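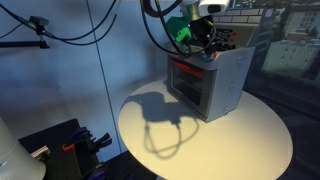 The man who runs the small-appliance bench at Sobczak asked me not to use his name, because his sister-in-law still thinks he works in insurance (long story, and he wouldn't finish it). So he's just going to be "he" for the next few minutes. I'd wanted to talk to him ever since my own countertop oven died in September, two days before I had people over, and I found out that the repair shop I walk past every morning takes ovens as well as lamps and radios.

We sat in the back with coffee. I asked what comes in most, and he didn't even have to think.

"Toaster ovens. Little ovens, the ones with a window on the front and a box around them. People buy a big beautiful range and then cook everything in the little one."

He's been doing this for 20 years, the last eight of them at Sobczak, and he has opinions about every part of a small oven. Windows, for instance. He loves a window. "If I can look in and see the rails, I already know something about how you live," he told me, and then he laughed at my face. I had not cleaned my rails. I have never once cleaned my rails!

I wanted to know where he starts when he gets an oven he hasn't seen before.

"The screws," he said. "I look at the side panel before I plug in anything. If I see screws, I'm happy. Plain round heads, somewhere I can reach them, great, I'm having a good day. If it's all folded tabs, I go make more coffee first."

The tabs are a sore subject. He once spent most of a day on a Brestier with a case that had been crimped shut all the way around, and when he finally got it open the trouble was one loose wire. The owner had paid 31 dollars for the oven at a yard sale. He charged her for half an hour and she brought him plums.

We talked about tables for a while too, which I didn't expect. He likes to work on a round one at home. A square bench makes you stand on one side, he says, and with a round table you just shuffle along until you're looking at the part you need. He also likes a pale top, since a dropped screw shows up right away. His wife would like the table back for dinner. They have reached an agreement involving a tablecloth.

I asked him about my oven, obviously. It's a Stornudus, gray, nothing fancy, and it had quit heating on the top. He asked me three questions - did it smell, did it click, did the timer still run - and before I'd finished answering the last one he was nodding.

"Top element. Or the connection to it. Don't throw it out."

"And if I'd already thrown it out?"

"Then I'd be sad for you, and I'd sell you one off the shelf."

There is a shelf, by the way. It's to the left as you come in, with the ovens people never picked up. He gives everybody until the end of the next month and then he calls, and then he calls again, and then the thing gets a price tag. When I visited there was a Nunatgate up there that I liked a lot, but he steered me away from it. "Too deep for your counter. You told me you had a small counter."

Before I left I asked for the one thing he'd want people to do at home. I was hoping for some secret. He said to empty the crumb tray, and to unplug the oven and let it go cold before you do it. Then he went back to his bench, and I went home and emptied my crumb tray, and I'm not going to describe that to you.

My Stornudus goes in next week.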